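Bellby at Hultlow Field: What We're Serving and Where to Find Us

2021-10-29

The concession contract is signed, so we can share the details. Bellby will be running a food stand at Hultlow Field for the indoor and winter season, and the stand will stay in place when the outdoor games start up again in the spring. We had a trial run there over two home games in September, and the ballpark asked us to come back on a regular basis.

The stand is on the lower concourse, on the third base side, between the team store and the first set of restrooms. If you come in through the main gate, turn left and keep walking until you pass the ramp. Our sign is green and white, and there are two lines. The one on the left takes cards only and moves faster. The one on the right takes cash and cards.

For anyone who came to the September games, the menu will look familiar, with some changes.

The fried chicken sandwich stays. It comes on the same potato roll we use at the restaurant, with pickles and a spoonful of slaw. You can get it plain or hot. The hot version is a little milder than the one at Bellby, and we keep extra sauce at the counter if you want to bring it back up to where you are used to it.

The smoked sausage stays too. It is made for us by Bramum, the same shop that supplies our breakfast links, and it is a coarser grind than a standard ballpark dog. We serve it with onions cooked down on the flat top and a brown mustard. Bramum is also making a plain beef frank for us this season. A lot of parents asked for one in September, and we didn't have anything to give them except a sausage with the onions scraped off.

The loaded fries are gone. They took too long to put together, and the line backed up past the ramp between innings. In their place we have boiled and smashed potatoes, crisped in the fryer and finished with salt and vinegar. They come in a paper boat and you can add cheese sauce. We can turn out a batch of these much faster, and they hold up better on the walk back to your seat.

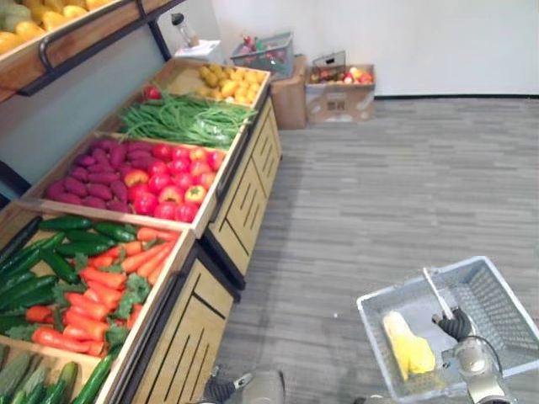

There are two items without meat. One is a grilled cheese with roasted peppers on sourdough. The other is a cup of bean and vegetable chili, which can be ordered with or without sour cream. The chili has no meat stock in it, and we keep a separate ladle for it. Our fryer oil is shared between the chicken and the potatoes, so please keep that in mind if you avoid meat completely. We looked into a second fryer, but the electrical supply at the stand won't support one this year.

For dessert, we will have the Mihăilă bakery's cheese pastries. If you have eaten brunch with us you have probably had one. They are folded by hand and filled with sweet cheese and raisins, and they are delivered on the morning of each event. Mihăilă is sending us 200 pastries per event to start with. Once those are sold, that is all for the day. In September they ran out before the end of the sixth inning both times, so get yours early if you have your heart set on it.

Prices are a little higher than at the restaurant. The ballpark takes a share of each sale, and we had to account for that. The chicken sandwich is $12, and adding a boat of potatoes brings it up to the combo price posted on the board. Kids' portions of the frank come with a small potato and a juice box. Tap water is free. Just ask for a cup.

Some notes for regulars at the restaurant:

Gift cards from Bellby will not work at the ballpark. The registers there belong to the stadium and are not connected to our system. The same goes for punch cards. If you keep your ballpark receipt and bring it to the restaurant within the month, we will punch your card for any sandwich on it.

Restaurant hours stay the same on event days. We have hired and trained a separate crew for the stand, and the kitchen on the main street side will be fully staffed. You may see a few familiar faces behind the counter at the field for the first couple of weeks while the new people settle in.

We are not able to take phone orders for pickup at the stand. There is no phone there, and the restaurant has no way to pass an order along quickly. Groups are a different matter. If you are bringing a team, a scout troop or an office outing, email us at least two days ahead and we can have boxed meals ready at the side window. Each box has a sandwich or frank, a bag of chips, a pastry if we have them, and a drink. The minimum for a group order is 12 boxes.

Season ticket holders in Section 122 should know that the small cart at the top of their stairs will also carry our chicken sandwich, plain only, along with bottled drinks. It opens when the gates open and closes after the seventh inning. The cart has a warming cabinet but no grill, so for anything else on the menu you will need to come down to the main stand.

Allergy information is printed on a sheet at both registers. The potato roll contains milk and egg. The slaw contains egg. The pastries contain wheat, milk and egg, and they are baked in a kitchen that also handles walnuts. If you have a question that the sheet does not answer, ask for the shift lead and they will check the packaging with you.

The first event of the season is the high school showcase, and the stand will open along with the gates. After that we will be there for every ticketed event on the Hultlow Field calendar, including the winter craft market and the indoor softball tournament. The stand is closed for private rentals unless the renter has booked us.

We are still looking for two people to work evenings at the field. Experience on a fryer or a flat top is helpful, but we can train you. Shifts run from an hour before gates until cleanup is finished, and a meal is included. Applications are at the host stand in the restaurant, or you can reply to this newsletter and we will send you one.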